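Slow laptop on the shared house broadband, fine everywhere else

posted in Home Networking, Skekgate Community Help
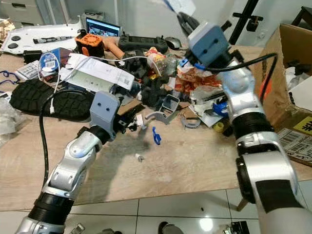 The laptop, at the back of the table.

I live in a tall thin house in Skekgate with four other adults, all of whom believe the internet comes out of the wall by right, like draughts. We pay for a decent fibre line from Soris. The router is a Kilex, the one they send you free, and it sits in the cupboard under the stairs with the meter and a great many carrier bags.

My trouble is my laptop. In the kitchen it is quick. In my room on the second floor it crawls, and in the evening it gives up altogether and shows me one bar and a spinning ring. My phone, in the same room, on the same wifi, is perfectly happy. It will stream a film while the laptop is still thinking about my inbox.

What I have tried so far:

Turning the router off and on. Many times. The rest of the house has asked me to stop.

Moving the laptop to the window sill, the bed and the top of the wardrobe. The wardrobe was the best of the three but I can't work up there.

Ringing Soris. I was on hold for 20 minutes, and then a very pleasant man told me the line was in excellent health and asked if I'd like to add television.

Buying a plug-in booster from Wegener's on the high street. It has a green light which comes on. I have noticed no other effect.

The laptop is small and getting on a bit, and was cheap when it was new. Before I spend money I haven't got on another one, is there anything I should look at? I can follow instructions provided they are written for someone who has never wanted to know any of this.

Maiara Bragança

Posted by Bastian Schwerdtfeger

The phone is your best clue. If the phone is quick in the same spot, the line is fine and the router is more or less fine, and you are looking at either the laptop's wifi or which of the two wifi signals it has picked.

Most routers put out two. One is called 2.4 GHz and goes a long way, slowly. The other is 5 GHz, which is much quicker and is beaten by a thick wall. A lot of the free boxes give both the same name and let each gadget choose. Phones tend to choose sensibly. Old cheap laptops choose like a man picking a queue at the supermarket, and then stay in it out of pride.

So, in order:

Log in to the router. The address and password should be on a sticker on the back or the underside. Take a torch, given the carrier bags.

Find the page for wireless settings. Look for something called band steering, smart connect or single network name, and switch it off. You should now be able to give the two signals different names. Call them Upstairs and Downstairs if it stops arguments, though it will start others.

In your room, join the laptop to one, use it for an evening, then join it to the other and do the same. If you only ever see one of them in the list, your laptop can't do 5 GHz at all. Plenty of small ones can't. In that case the evening slump is probably your neighbours, who are all on 2.4 GHz as well, along with their baby monitors and doorbells.

If that is what it is, go back to the router and change the 2.4 GHz channel from automatic to 1, 6 or 11. Try each one at eight in the evening, when things are at their worst. Testing it at breakfast will only cheer you up for no reason.

Last thing, and I should have put it first: unplug the booster while you do all this. The laptop may well be clinging to the booster, and the booster may well be clinging to almost nothing. It would explain the green light too. The green light on some of those means it has electricity.

If none of it works, a USB wifi adapter costs a fraction of a laptop. Get one that says dual band on the packet and comes with a short extension lead, so you can stand it up somewhere clear of the back of the machine.

Posted by stairgate841

get a new laptop. had the same thing for two years, tried everything, got a new laptop, fixed

Posted by Old Pargeter

I don't disagree with Bastian but he has left out the cupboard. I spent a whole January blaming my computer when the router was sitting behind the hoover, next to a hot water tank. Water is dreadful for wifi, and so is metal, and a meter cupboard is mainly metal. Get it out of there. If the cable won't reach, even putting it on the top shelf with the door open will tell you whether it's worth buying a longer one.

Also have a look at what the laptop is doing by itself. Mine had 2,122 photographs that it was trying to send to some cloud or other, every single evening, and failing, and starting again. On Windows press Ctrl, Shift and Esc together, click on the Network heading and see what comes to the top. I found a backup program I had no memory of installing and a game belonging to my grandson.

And do check the power setting. When a laptop runs on battery it sometimes turns its wifi down to save itself the effort. Plug it in and see if it perks up. If so, look for power saving under the wireless adapter and set it to maximum performance.

Maiara Bragança replied:

Thank you all, including stairgate. Booster unplugged. It was indeed clinging to the booster, and things are better already, though I wouldn't say good. I can only see the one network, so I think Bastian is right and it's too old to do the quick one. Channel 11 seems the best so far. I have got the router as far as the shelf by the coats, and have been told it's ugly. Dual band adapter is ordered and should be here in 12 days. Will report back.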